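Workshop notebook – voice and speaking group
Sep 16, 2023

Great session today! We tried the hecklers' version of the one-minute talk: speaker draws a topic, gets 13 seconds to think, and the listeners may interrupt once each with a real question. Ivana drew "bus shelters" and was so good on the subject of benches that we let her run over. Tirta froze at the first interruption, laughed, picked up his last word and carried on from there – exactly the move we've been hoping to teach.
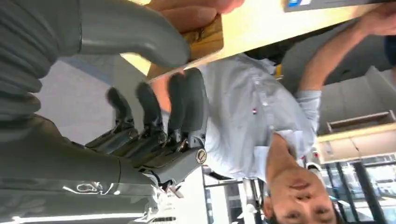 Pausing is still the big one. I went back through my tally sheet and Suryani is down to 19 fillers from 26 last time, mostly "so" at the start of a sentence. She says she can hear them coming now, which I love. Want to try the breath-before-verb drill with her again, but standing up and without the lectern. 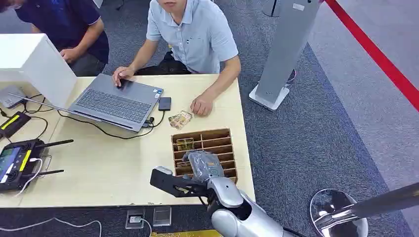

2 min read · 370 words in the full entry

Notes on the drill cards: the blue set is too easy (everyone has an opinion on breakfast). Kadri offered to write harder ones, with a side to argue printed on the back. Yes please!

Aiman asked if we could record audio only, so people listen for pace and stop worrying about their hands. Really like this. Try it with the Clotach piece, first two paragraphs, everybody reading the same text.

To do before October: new cards, a louder timer, ask Kadri about the room with the carpet – the echo in ours swallows the ends of words.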